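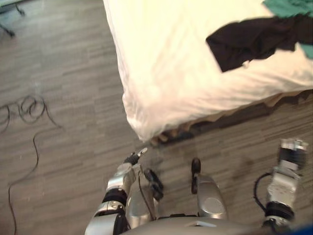 **Room attendants and tidying staff – Fateo Guest Rooms**

Fateo runs furnished rooms for people who stay between one week and three months. We are hiring two part-time room attendants for our house on Pollov Street. The work is cleaning, making beds, sorting clothes and linen, and leaving each room ready for the person who lives in it or the next one to come.

Job reference: 2547

**The work**

Most of our guests are still living in the rooms when we clean them. You will be working around other people's things every day, so a large part of the job is deciding what to move, what to fold and what to leave alone.

On a normal shift you will:

- pick up clothes left on beds and chairs, fold them and put them on the shelf by the closet
- shake out and straighten the duvet so it hangs evenly on both sides
- change sheets and covers once a week, or on the day a guest leaves
- check under the bed and sweep there as well as in the open part of the floor
- coil up loose cables and put them on the desk (do not unplug anything that is in use)
- empty the trash and wipe down the sink, mirror and windowsill
- write down anything broken, stained or missing in the floor book

We do not do guests' personal laundry. If clothes are on the bed, fold them and set them aside. If there is money, medicine or paperwork on top of them, leave everything where it is and make a note.

Each attendant looks after seven rooms per shift. On checkout days there may be fewer, as a full change takes longer. Bedding goes down to the linen room in the basement by elevator. Duvets are washed by an outside laundry, Kurnano, and come back bagged – you will need to put the covers on yourself.

**Hours and pay**

Shifts run from 9:30 a.m. to 2:30 p.m., four days a week, with a paid break of 20 minutes. The schedule is posted two weeks ahead. You can swap shifts with a coworker if you tell the front desk by noon the day before.

Pay is $19 an hour during the first month and $20.50 after that. Training is paid at the same rate as regular work. We provide gloves, an apron and all cleaning supplies. Please bring your own closed shoes with a sole that grips.

**What we ask for**

- You can lift a bagged duvet and a full linen sack, and you can kneel and bend for part of the day.
- You can read a room list in English and write short notes.
- You are comfortable going into rooms where people are staying, and you knock first every time.
- You can give us one reference from a job, a school or a place where you have helped out.

Experience in a hotel, a care home or a dormitory is useful but not required. Several of our current staff had only ever cleaned their own homes before they started.

**Training**

New staff work alongside Mirjam Moser for the first five shifts. She will show you our way of making a bed, how the floor book works and where things are kept. After that you will have your own room list, and she will check two rooms each week for the first month.

**How to apply**

Leave a short letter or a completed form at the front desk, or call and ask for extension 1231. Tell us which days you can work and when you could start. A résumé is fine but you do not have to send one.

Applications are open until December 31, 2025. Gizella Szekeres will call everyone who applies, including those we cannot hire this time. Interviews take 20 minutes, and we will ask you to make up one bed while you are here.

Parking is on the Fülöp Avenue side of the building. The front door is locked after 6 p.m., so please use the bell.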